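Tromon Teach Kit
Hand guiding and remote demonstration for two-arm tabletop cells
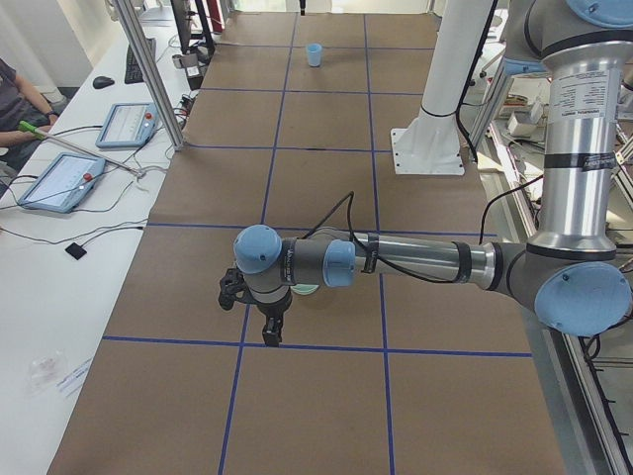

Tromon records manipulation tasks as a person performs them through the arm, either by moving the arm by hand or by driving it from a leader device at a separate desk. Each demonstration is stored as one synchronized file holding joint positions, gripper opening, wrist force and up to 5 video streams. The files can be replayed on the same cell or exported for policy training.

The kit is sold by Illari as an add-on for existing six-axis arms. Arms, pendants and table are not included. For complete cells, see the Grirnalness series.

Demonstration modes

Hand guiding. The operator holds the wrist and moves the arm with gravity compensation on. Gripper open and close are on a clip-on button. Suited to short reaches, single picks and placements where the approach angle matters. The operator's hands will be in the video unless the overhead view is masked.

Remote control. The operator sits at the desk and moves a leader device; the arm follows. Motion scaling can be set from 1:1 down to 1:4. Suited to longer sequences and to any task where the camera views must stay clear of hands. With two leaders, both arms can be driven by one operator.

Mixed. Recording can start in one mode and finish in the other. The switch is logged in the file and the arm holds position until the new mode is confirmed on the pendant.

Workspace layout

We recommend a matte, non-reflective covering on the table. Brown kraft paper is adequate and cheap to replace. Divide the surface with blue painter's tape into rectangles of similar size. The software uses the rectangles as start regions: before each demonstration it names one, and the operator sets the object down there. This spreads start positions over the reachable area. Without it, operators tend to use the same spot near the middle of the table.

Tape does not need to be measured to the millimeter. Enter the corner points by touching the closed gripper tips to each intersection once. Repeat this step after the paper is changed.

For first sessions use one light, rigid object, such as an empty plastic cup, and leave the rest of the surface clear. Add distractor objects only after replay is reliable from every region.

Keep both pendants on the operator desk, within arm's reach of the seat, with the emergency stops facing up. Route arm cables with enough slack at the wrist for full rotation of the last joint. A cable that pulls tight shows up in the force channel and is hard to remove afterward.

Specifications

Arms supported: 2
Sample rate, joints and gripper: 71 Hz
Video streams: up to 5
Gripper type: two-finger parallel, electric
Longest single demonstration: 449 seconds
Export: CSV, HDF5
Host connection: wired Ethernet
Host operating system: 64-bit Linux

In the box

Control unit with power supply
Leader devices (2)
Clip-on gripper buttons (2)
Ethernet cables (2)
Calibration card

Known limits

Replay is open loop. If the object is outside the region used in the demonstration, the arm will close on air. Collision checking between the two arms is active in remote control only. In hand guiding, park the second arm before starting. Firmware for the Nwachukwu leader handle is scheduled for September; until then the handle works as a position device with no force feedback.

Ordering

Part number TK-2. Calibration cards and gripper buttons are also available separately. Send the arm model and controller version with the order so that the correct mounting plate can be supplied.

Page last revised July 6, 2018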